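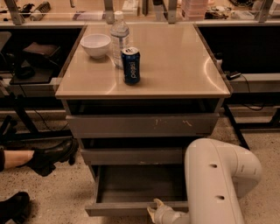

*Three-drawer unit with the bottom drawer open.*

# Call for participants: everyday use of small drawer units

Kanby is looking for adults in Drerkamport and Plitside to take part in a study of how people store and find things in a low drawer unit. It is the kind of unit that ends up beside a desk or between two benches, with a bowl or a drink left on top and whatever fits in the drawers below.

We want to know which drawer people go to first, what they keep at floor level, and how the top gets used once the drawers are full. The results will go into the layout and drawer heights of our next office and kitchenette range.

## What you would be doing

Each participant attends one session of 2 hours at our Plitside room. You will be given a box of ordinary household and office items and asked to put them away in a unit however you like. After a break you will be asked to find some of them again, and then to clear the unit so it is ready for the next person.

There is no right way to do any of this. Please don't practise at home or tidy in a way you think we would prefer. If you would normally leave a can on top and shut the drawer with your foot, do that.

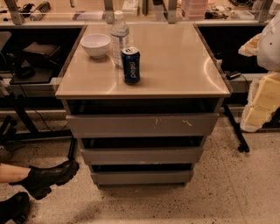 At the end of the session you will fill out a short questionnaire about storage at your own home or workplace. It asks how often you open a bottom drawer, whether you sit, squat or bend to reach it, and what you would change about the furniture you have now. You can skip any question.

Some of the work is done close to the floor. You can sit on a stool or kneel on a mat, and both are provided. You can stop for a rest whenever you need one.

## Who can apply

You can apply if you:

- are 18 or older
- live or work in Drerkamport or Plitside
- can open and close a drawer at floor height, with or without a stool
- have not worked for a furniture maker or retailer in the past year

We would especially like to hear from people who share a desk, a workshop bench or a small kitchen with others. Left-handed people are also under-represented so far. You don't need to be a tidy person.

## Payment and travel

Participants are paid $90 for the session by bank transfer. If you start a session and decide to leave early, you still receive the full amount. Bus fare is reimbursed with a receipt. Parking behind the building is free, but enter from the lane, as the front gate is kept locked.

## Getting here

Sessions are held at 399 Nedelcu Road, Plitside. The entrance is at ground level and there is an accessible washroom on the same floor. Wear clothes you can move in and closed shoes. Food is not allowed on the units, but bottled and canned drinks are fine.

## Your information

We record which drawer each item goes into and how long it takes to find again. Your name is kept separately from those notes and is used only for booking and payment. You can ask to have your results withdrawn up to 11 days after your session. After that they are combined with everyone else's and we can't take them out.

## How to apply

Write to Kanby Participant Bookings at the address above, or leave your name and phone number at the front desk. Tell us which hours suit you and whether you need a stool, a mat or any other arrangement. We will call you back to set a time. If you applied in January and didn't get a place, you are welcome to apply again.
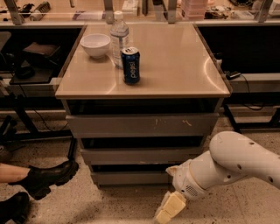
**Drerkamport, May 5, 2022**

Evening places are nearly full. Morning and early afternoon places are still open, and we will keep taking names until they are filled. People who miss out can ask to go on the waiting list for the next round, which will use a taller unit with the same drawers.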